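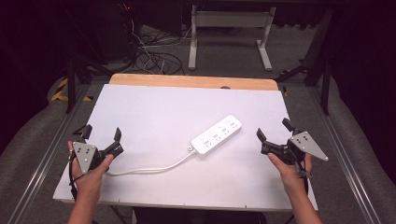

*Four-socket power strip on a white board.*

# Looking After Soccer Gear at Home

By Diệp Đoàn. Updated Jul 4, 2023.

These notes started as a sheet for parents at Prilness Youth Soccer, where I look after the equipment for the under-12s. I have added to them each season. Most of it applies to adult players too.

## Jerseys and shorts

Turn everything inside out before it goes in the hamper. Printed numbers and sponsor patches crack from rubbing against zippers and the drum, and the inside of the shirt is where the sweat is anyway.

Wash cold on a gentle cycle with about half the detergent you would use for cotton. Skip fabric softener. It coats polyester and the shirt stops drying the way it should. If a shirt still smells after washing, soak it for an hour in a sink of cold water with a cup of white vinegar, rinse, and wash again.

Don't use the dryer. A jersey on a hanger in a room with a window open will be ready the next morning. Never iron over a number. If the back is badly creased, hang the shirt in the bathroom during a shower and smooth it by hand.

Our white away shirts gave us the most trouble. Wash them alone the first three times, and keep the red socks out of that load for good.

## Grass and mud

Let mud dry completely, then knock it off outside with a stiff brush. Wiping wet mud pushes it into the weave.

For grass stains:

1. Wet the stain with cold water.
2. Rub in a little liquid detergent with an old toothbrush.
3. Leave it for 40 minutes.
4. Rinse from the back of the fabric and check before washing.

Repeat if you can still see green. Heat will set what is left, so no warm wash until the mark is gone.

## Cleats

Bang the soles together outside, then pick out the rest with a popsicle stick or a blunt butter knife. Take out the insoles and laces. Wipe the uppers with a damp cloth and a drop of dish soap, and stuff the toes with newspaper. Change the paper after an hour or two if the cleats were soaked through.

Keep them away from radiators, heaters and the back window of the car. Heat loosens the glue at the toe, and that is where nearly every pair I have had to throw out came apart. Natural leather needs a thin coat of conditioner every few weeks. Synthetic uppers don't.

If the studs screw in, take them out once a month, brush the threads, and put a smear of petroleum jelly on each one before it goes back. Hand tight, then a quarter turn with the key.

I repaired a split sole with Bilgin contact adhesive last November and it lasted the rest of the season. Rough up both sides with sandpaper first, and clamp it overnight. Two fat rubber bands and a wooden block inside the shoe will do if you have no clamp.

## Shin guards and goalkeeper gloves

Shin guards with a hard shell can be washed in the sink with dish soap. Put the removable sleeves in with the jerseys, in a mesh bag.

Goalkeeper gloves need more care. Rinse them in lukewarm water, squeeze gently from the wrist to the fingertips until the water runs clear, and hang them up in the shade. Do not wring them. Latex palms should be slightly damp when they are used, and two palms pressed together in a bag for a week will stick and tear.

## Balls

Most match balls have the recommended pressure printed near the valve. We keep ours at 8 psi for the younger teams' practice, which is at the low end for the Pendberg balls the club buys. Check yours before copying that number.

Always wet the needle before pushing it in. Silicone or glycerin oil is better than spit, and one small bottle lasts for years. Let a little air out if the balls are going to sit in the garage all winter, and don't store them under anything heavy.

A slow leak can be found by holding the ball under water in a bucket. If the bubbles come from the valve, a few drops of oil may fix it. If they come from a seam, use it for backyard games and buy another.

## The bag

Empty it the same evening. I keep a Sado wall rack by the back door with one hook per child, and a plastic boot tray under it. A bath mat works in place of the tray but has to be washed almost as often as the socks.

Put a spare pair of laces, a ball needle and a roll of sock tape in the side pocket at the start of the season. Write the child's name inside the bag in laundry marker, and on the water bottle, both cleats and each shin guard. Left and right shin guards go missing separately.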